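Travel > Film and TV Locations > Visiting

Reading time: 2 min

Can you visit the Katwood quarry where they shot the harbour siege?

Kieran Coughlan

My wife and I are planning a few days around Katwood in July and would like to see the old quarry used for the siege in the second series. The tourist leaflet says it's "viewable from the road" but gives no directions. Is there a path in, or is it all fenced off? We'll have a hire car and don't mind a walk. Also, is any of the set still standing?

Meenakshi Kandasamy

You can see it but you can't go down into it. The quarry is still owned by McGrath and the lower gate is kept locked. Take the Ciltico road out of Katwood for 6 miles and turn left at the chapel. There's a lay-by with room for 2 cars. From there a public footpath climbs along the top edge and takes you to the viewpoint in 28 minutes if you don't stop. 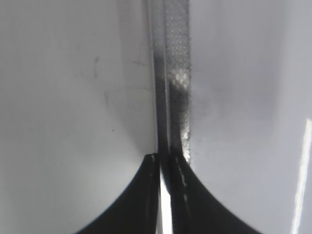

The path is steep at the start and the second stile is in poor shape, so wear proper boots. The harbour wall was timber and plaster and was taken away when filming finished. The stone steps are real and you can pick them out from the viewpoint. Go before 10 in the morning if you want the sun on the quarry face. By mid-afternoon it's all in shadow.

dunnock_29

Bus 29 stops at the chapel if you'd sooner leave the car. Check the times first, the last one back is early.

Civix

Went two years ago and didn't think much of it. Most of that episode was done in a studio anyway. The pub in Ciltico where the cast stayed has some signed photos up and does a decent lunch.

Related
Coastal walks with TV connections
Is the Ciltico lighthouse open to visitors?
Parking in Katwood in summer
Film locations you can reach by bus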